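Ich habe im November etwas getan, was ich mir vorher selbst nicht zugetraut hätte: Ich habe ein Regelwerk freiwillig zweimal gelesen. Das Ding heißt bei uns Hokon, ist das Handbuch für alle, die mit dem Handgreifer in Wohnungen Aufnahmen machen, und es war zu dem Zeitpunkt gerade von 6 auf 9 Kapitel gewachsen. Beim ersten Mal habe ich geflucht. Beim zweiten Mal habe ich angefangen, mit Bleistift Sachen durchzustreichen, und daraus ist dieser Text geworden.

Kurz zu mir, damit ihr wisst, woher der Wind weht. Ich arbeite seit ein paar Jahren für Wilham, erst selbst mit dem Greifer in der Hand, inzwischen meistens auf der Seite, die die Aufnahmen durchsieht. Ich kenne also den Muskelkater im Daumen und den Ärger am Bildschirm. Und ich bin, das gebe ich gern zu, kein geborener Freund von Vorschriften. Im Studium hatte ich einen Laborleiter, der uns vorgeschrieben hat, in welche Richtung der Griff des Schraubenschlüssels in der Schublade zeigt (nach links!), und ich habe ihn jedes Mal nach rechts gelegt, aus Prinzip.

# Schreibt weniger Regeln, aber schreibt die richtigen

Meine These ist schnell gesagt: Wir regeln beim Vormachen die falschen Dinge. Wir regeln, wie eine Wohnung auszusehen hat, und wir regeln viel zu schlampig, was die Hand tun soll und wann eine Aufnahme zählt.

Nehmt Kapitel 2 vom Hokon, »Vorbereitung der Umgebung«. Da stand in der Novemberfassung, dass alle Gegenstände, die nicht zur Aufgabe gehören, vor Beginn wegzuräumen sind. Klingt vernünftig. Man will ja saubere Daten, und sauber klingt nach leerem Tisch. Nur: Wer wohnt denn so? Ich kenne keine Wohnung, in der neben dem Ding, das man gerade sucht, nicht noch fünf andere Dinge liegen, die man gerade nicht sucht. Wenn wir dem System beibringen, dass die Welt aus weißen Flächen mit genau einem Becher in der Mitte besteht, dann wird es in der ersten echten Küche sehr traurig dastehen.

Genau das ist uns beim Projekt Tornwood passiert. 1711 Aufnahmen, alle ordentlich nach Vorschrift, alle aus Räumen, die vorher leer geräumt worden waren, bis sie aussahen wie ein Möbelkatalog. Ich habe die Auswertung damals mitgemacht und war anfangs richtig begeistert, so hübsch war das alles! Und dann kam der Test in einer bewohnten Wohnung, und der Arm hat dreimal hintereinander nach einer Falte in der Tischdecke gegriffen. Ich habe noch nie so viele Erwachsene so still auf eine Tischdecke schauen sehen.

Seitdem bin ich in dieser Frage ziemlich stur. Unordnung gehört in die Daten, und zwar die Unordnung, die schon da ist. Das Gegenteil gibt es nämlich auch, und das finde ich fast noch schlimmer: Leute, die extra Unordnung herstellen. Da wird dann eine Socke dekorativ neben den Toaster gelegt. Man erkennt das beim Durchsehen nach zehn Sekunden. Echtes Durcheinander hat eine Geschichte, Sachen liegen da, wo sie jemand abgelegt hat, der gerade an etwas anderes dachte. Gestelltes Durcheinander hat immer den gleichen Abstand zwischen den Teilen.

## Wo ich gern strenger wäre

Jetzt könnte man meinen, ich wollte alles freigeben. Will ich überhaupt nicht. Es gibt Stellen, an denen ich gern jemanden mit Trillerpfeife hätte.

Die Haltung am Anfang zum Beispiel. Im alten Hokon stand dazu ein einziger Satz, sinngemäß: Der Greifer ist in eine geeignete Ausgangsposition zu bringen. Geeignet! Was soll ein Mensch damit anfangen, der das Gerät am Morgen zum ersten Mal in die Hand bekommt? Die einen starten mit geschlossenen Backen, die anderen mit offenen, manche halten den Greifer schon halb über dem Objekt, weil es bequemer ist. Hinterher sitze ich da und soll entscheiden, wo die Aufgabe eigentlich anfängt. Mein Vorschlag war: Backen offen, zwei Sekunden stillhalten, dann los. Fertig. Kann man sich merken, braucht kein Unterkapitel.

Oder das Tempo. Wer geübt ist, wird schnell, das geht jedem so, ich war auch stolz darauf. Aber eine schnelle Hand verwischt, und sie macht lauter kleine Abkürzungen, die ein Mensch mit Gefühl in den Fingern ausgleicht und eine Maschine eben nicht. Hier hätte ich gern eine harte Grenze, und wer drüberliegt, nimmt neu auf. Das habe ich so an Gaurav Katiyar geschrieben, der bei uns das Hokon pflegt, und er hat zurückgeschrieben: »Und wer misst das beim Aufnehmen?« Guter Punkt. Wir haben uns dann auf ein Signal im Gerät geeinigt. Es piept jetzt. Alle hassen das Piepen, ich auch, und die Aufnahmen sind deutlich besser geworden.

Und dann die misslungenen Versuche – mein Lieblingsthema, ich fasse mich trotzdem kurz. Etwas rutscht weg, man greift nach, beim zweiten Mal sitzt es. Nach alter Regel: löschen. Ich finde das verrückt. Das Nachgreifen ist doch das, was wir im Alltag ständig machen, und ein Roboter, der nur fehlerfreie Griffe gesehen hat, steht nach dem ersten Wegrutschen da wie bestellt und nicht abgeholt. Also behalten, aber kennzeichnen. Ohne Kennzeichnung ist es tatsächlich Müll, da gebe ich den Strengen recht.

## Normen sind gut, wenn jemand sie benutzt hat

Ich habe vor einer Weile auf einer Tagung in Graz einen Vortrag von Ardeleanu gehört, das ist ein kleines Büro, das anderen Firmen beim Schreiben solcher Handbücher hilft. Von den Folien ist bei mir wenig hängen geblieben, außer einer Forderung: Wer eine Regel vorschlägt, muss vorher selbst eine Schicht lang danach gearbeitet haben. Eine ganze, 8 Stunden, mit Pause, mit dem Greifer am Ende des Arms. Ich saß da und dachte an den Satz aus Kapitel 4, wonach der Handgriff »durchgehend auf Brusthöhe« zu führen sei. Den hat garantiert jemand im Sitzen geschrieben.

Wir haben das bei Wilham danach übernommen, in einer etwas milderen Form. Ein halber Tag muss reichen, sonst käme Gaurav zu nichts anderem mehr. Aber schon der halbe Tag hat gewirkt! Die Brusthöhe ist raus. Dafür steht jetzt drin, dass man sich hinsetzen oder hinknien darf, wenn die Arbeitsfläche niedrig ist, dass man absetzt, wenn das Handgelenk zieht, und dass eine abgebrochene Aufnahme niemandem angerechnet wird. Das letzte war mir wichtig. Solange Leute nach Stückzahl bewertet werden, kann im Handbuch stehen, was will, dann wird eben durchgezogen, auch wenn der Griff schief sitzt und die Schulter brennt.

Einwand, den ich oft höre: Ohne strenge Vorgaben macht jeder, was er will, und dann ist nichts vergleichbar. Den nehme ich ernst. Zwei Leute legen dasselbe Teil in denselben Karton, einer von oben, einer schräg von der Seite, und wer später auswertet, hat zwei Arten zu greifen auf dem Tisch. Mir ist das trotzdem lieber, als wenn beide eine dritte, vorgeschriebene Bewegung ausführen, die keiner von beiden von sich aus machen würde. Vergleichbar machen muss man das Drumherum: denselben Start, dieselbe Obergrenze beim Tempo und einen klar benannten Endzustand. Der Weg dazwischen darf nach Mensch aussehen.

Ein anderer Einwand kommt aus der Ecke Datenschutz, und bei dem bin ich sofort auf der strengen Seite. Wer in Wohnungen aufnimmt, nimmt das Leben anderer Leute mit auf, ob er will oder nicht. Briefe, Fotos, Rezepte aus der Apotheke. Da will ich eine richtige Regel, mit Unterschrift und Gegenlesen, und die darf von mir aus auch drei Seiten lang sein. Was Namen oder Gesichter trägt, kommt weg, bevor der Greifer an ist. Was bloß herumliegt, bleibt liegen. Ich finde, diese beiden Sätze kann man nebeneinander an die Wand hängen, ohne dass sie sich streiten. Im Hokon standen sie übrigens lange im selben Absatz, und vermutlich ist so überhaupt erst die Idee mit dem Leerräumen entstanden. Jemand hat »persönliche Gegenstände entfernen« gelesen und die halbe Wohnung in den Keller getragen.

Gestritten haben wir am längsten über Kartons, kein Witz. Die alte Fassung wollte für jede Aufgabe mit Karton einen neutralen, unbedruckten, genau mittig auf einer festen Unterlage. Ich wollte: irgendein Karton, irgendeine Unterlage, gern auch Stoff, der Falten wirft, und drumherum die Wohnung, wie sie ist. Gaurav war erst dagegen, dann halb dafür, und in der aktuellen Fassung steht jetzt »vorhandene Behälter sind zu bevorzugen«, was für Hokon-Verhältnisse geradezu wild ist.
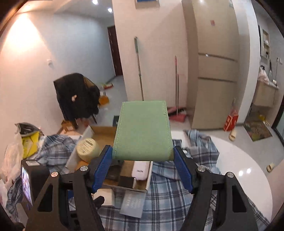 Beide Male ein offener Karton, karierter Stoff in Blau und Weiß und hinten der Flur.
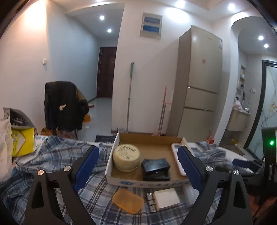 Muss ein kleines Team, das gerade erst mit Aufnahmen anfängt, überhaupt schon ein schriftliches Regelwerk haben?

Eine Seite sollte es vom ersten Tag an geben. Darauf gehören die Startposition, das erlaubte Tempo, der gewünschte Endzustand, der Umgang mit misslungenen Griffen und der Datenschutz. Alles Weitere kann warten, bis es beim Durchsehen zum ersten Mal Streit gibt, und dann schreibt es am besten jemand auf, der in derselben Woche selbst aufgenommen hat.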